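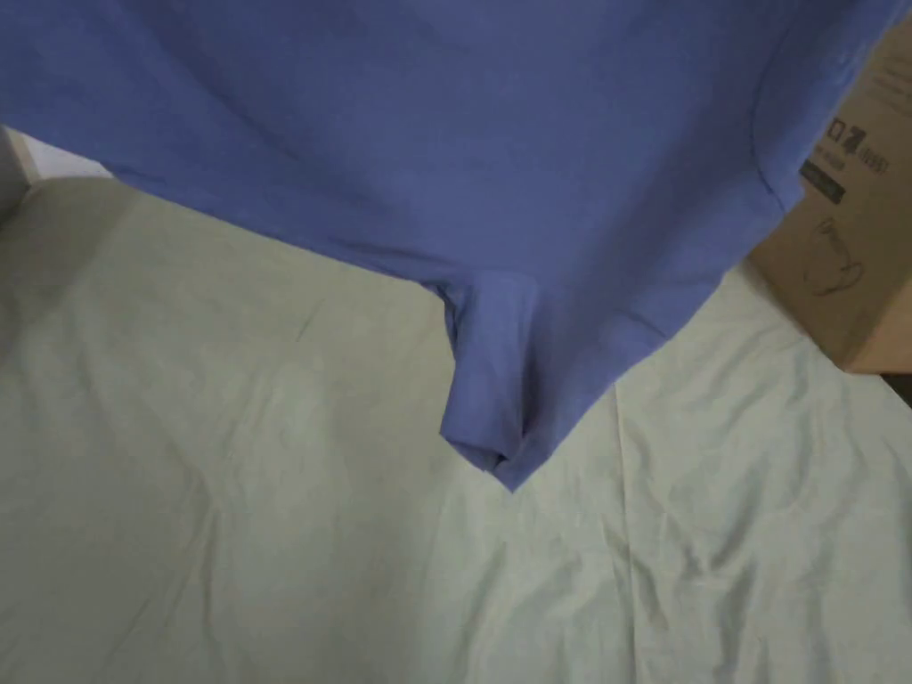

Blue T-shirt, no print.

Ticket: Recapture records rejected on upload
Opened by: Hildegard Kettler, Flolthorpe ringing group
Assigned to: Lutz Janssen
Software: Kulura (ringing records, desktop version)
Status: Closed

Hildegard Kettler
Uploading the August sheets from the Flolthorpe reedbed. New birds go in fine. Every recapture comes back with "ring not known to this site". There are 42 of them, mostly reed warblers and sedge warblers, with a few blackcaps. All were ringed by us, and I can find the first captures in the paper book. Tried twice on my laptop and once on Uwe's, same result. I have not deleted anything.

Lutz Janssen
Thanks. Could you send the upload file and tell me which site code you picked? Please also open one of the rejected birds under Ring History and say what it shows as the place of ringing.

Hildegard Kettler
File attached. Site code is FLO2, the same as last year. Ring History for the first reed warbler says ringed at FLO1. We have never used FLO1 for the reedbed. It was the code for the old hedge site by the pumping station, and we stopped netting there when the path was widened.
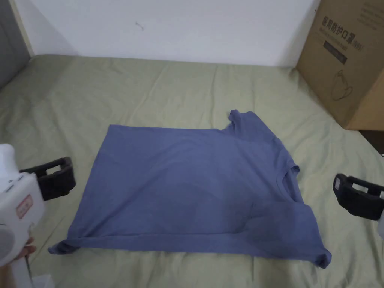 Lutz Janssen
I have been through the file and there is nothing wrong with it. The trouble is on the first captures. Somebody merged the two Flolthorpe sites in the site list, and all the reedbed birds were moved to FLO1. The new birds are accepted because they have no history to check against. Does anyone in your group other than you have editing rights?

Uwe Steinbach
That will have been me. There was a message saying two sites had the same name and asking whether to tidy them up. I said yes. I thought it only changed the list on screen.

Lutz Janssen
That explains it. The message is badly worded and I have passed it on to Melaniia Symonenko, who looks after that part. Undoing the merge from your end will not work once new birds have been added, so please leave the site list alone for now. I will split the records by net position. The reedbed uses nets 1 to 19, is that right?

Hildegard Kettler
Yes for the reedbed. The hedge nets all had an H in front. But there was one extra net by the sluice, put down as 20, which Britta Kröger ran on her own for one autumn. That should count as reedbed too.

Lutz Janssen
Noted, net 20 included. Split done on the test copy. Could you check a handful of birds there before I do the live one?

Hildegard Kettler
Checked the two oldest reed warblers, a Cetti's and some of the blackcaps. All right except one blackcap, which has no net number at all. The book has it in H4, so it belongs to the hedge.

Lutz Janssen
Moved that one by hand. Live records were changed on Wednesday, September 21, 2022. Please upload the recaptures only. If you send the whole file again the new birds will be entered twice.

Hildegard Kettler
Recaptures uploaded, none rejected. Totals agree with the book. One sedge warbler now shows a weight of 1956 grams, but that is my typing and I have put it right. Can Uwe keep his editing rights? He enters most of the autumn sheets.

Lutz Janssen
Yes. He can still add and correct birds, and I have only switched off changes to the site list. Melaniia has taken the merge message out until it has been rewritten. Closing this one.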